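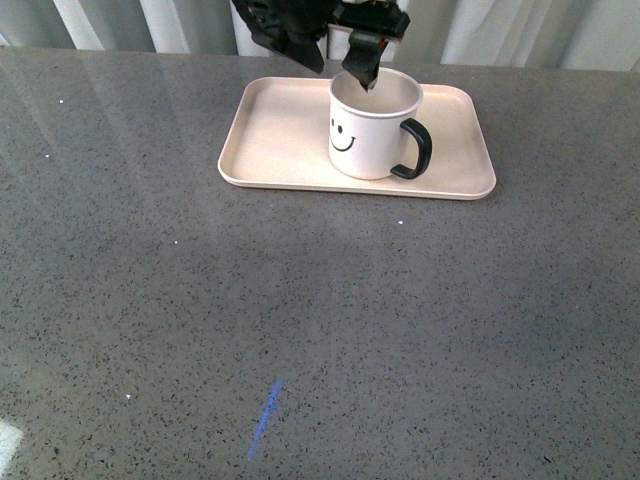 One finger in the mug, one out, over the cream tray at Nuvdale.

ROBOTS & SOFTWARE
4 min read

I've been rooting for a coffee mug all morning. It has a smiley face on it, which doesn't help my objectivity one bit.

I'm at Nuvdale to see Grube, the grasp planner that Prodromos Deligiannis has been writing since last December. The arm is the least interesting thing in the room, he tells me (a little unfair to the arm, I think). What he wants me to look at is his laptop, where Grube is tossing out grasp ideas faster than I can read them. It comes up with about 330 for a single mug, throws away any that would bump the tray, and scores what's left.

Most planners I've met love a handle. Grube likes rims! One finger goes down inside the cup, the other stays outside, and the wall gets pinched between them. Simple enough, until you ask how the software knows where the wall is. White mug, pale tray, shiny counter — a depth camera can get very confused by all that.

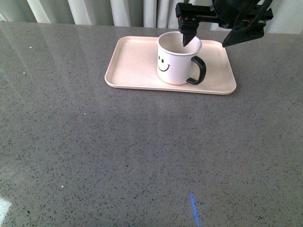 The rim approach, with the smiley side facing left.

So Prodromos added a second piece called Dullon, and this is the part I got excited about. Dullon looks at the depth picture and marks the spots it doesn't trust, mostly shiny ones, and Grube then keeps its fingers a little farther from those. The extra clearance is 7 millimeters. I asked how he picked that number and he laughed and said he'd tried 40 first, and the arm wouldn't go near anything.

He keeps every attempt in a log, and when I sat down the newest entry was number 3523. He scrolled back a long way to show me an old bug where left and right fingers were swapped in the config file. It took him a week to find. I've lost a week to sillier things, and I told him so.

Next on his list is glass, and he's already dreading it.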